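Grarnenbridge Community Hall
Kitchen and Side Room Safety Checklist, with comments
June 2018

Copy to the bookings desk. Items are marked OK, Fix or Watch. Anything marked Fix should be done before the next public booking.

1. Exits and walkways

Main door opens fully and closes on its own: OK
Side door to the yard: Fix. The push bar sticks on the left. It released on the second try. Needs oil or a new spring.
Corridor clear of stored items: Fix. Two folding tables were leaning by the meter cupboard again. They go in the store.
Exit sign lit over the side door: OK
Mat at main door lies flat: Watch. One corner has started to curl.

2. Fire equipment

Extinguisher by the stove, gauge in the green: OK
Fire blanket on its hook, tabs hanging down: OK
Extinguisher in corridor: Fix. The gauge is fine but the tag was last signed in January. Monthly checks are supposed to be initialed on the tag.
Smoke alarm in side room: OK on test button
Heat alarm in kitchen: OK on test button. The cover is greasy – wipe it with a dry cloth, no spray.

3. Electrical

Outlets near the sink have working trip buttons: OK
Cords free of cuts and tape: Fix. The Flarnine urn has a nick in the cord near the plug. Taken out of use and labeled. Do not put it back on the counter until the cord has been replaced.
Power strips: Watch. There is one 3000 watt heater in the side room. It must go straight into the wall and never into a strip. The notice saying so has fallen down.
Panel door closed and nothing stacked in front: OK

4. Hot water and stove

Water at the hand sink comes up warm within a minute: OK
Stove knobs all present and marked: Fix. The marks on the back right knob have worn off. Trundimeck sells a replacement set.
Gas shutoff reachable without moving anything: OK
Hood filter: Watch. Due for cleaning next month.
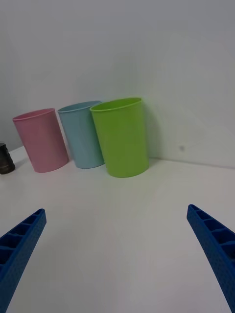
Drinks and serving ware come up in the hall's accident book more than anything else on this list, mostly for broken glass. Glassware stays in the locked cupboard whenever a children's group has the booking, and the group leader should sign the sheet to say so. Plastic cups like the pink and light blue ones standing near the wall are the right kind for those sessions. Keep them back from the table edge in the same way, and throw out any with a split rim. Hot drinks for adults go in the mugs with handles and are poured in the kitchen only.

5. Serving ware and food storage

Glass cupboard locks: OK. Spare key is on the hook in the office.
Chipped mugs removed: Fix. Found 7 with chips at the lip. Boxed up for disposal.
Fridge thermometer present and reading in range: OK
Opened food dated: Fix. Undated margarine and a jar of relish thrown away.
Knives in the block, not loose in the drawer: OK

6. Floors and furniture

Kitchen floor free of cracks and lifted edges: Watch. The seam by the freezer is opening up. Claeys put the floor down and should be asked to look at it.
Folding table legs lock: OK on all 16
Chairs stacked no higher than the line on the wall: OK
Wet floor sign available: Fix. Could not find it.

7. First aid

Kit in place and sealed: OK
Burn gel in date: Fix. Expired.
Emergency address card by the phone: OK – the new zip code has been written in.

Send the urn and push bar items to the maintenance desk first. Purchases under $300 do not need a second signature. Return this sheet to the office tray when the Fix items have been initialed.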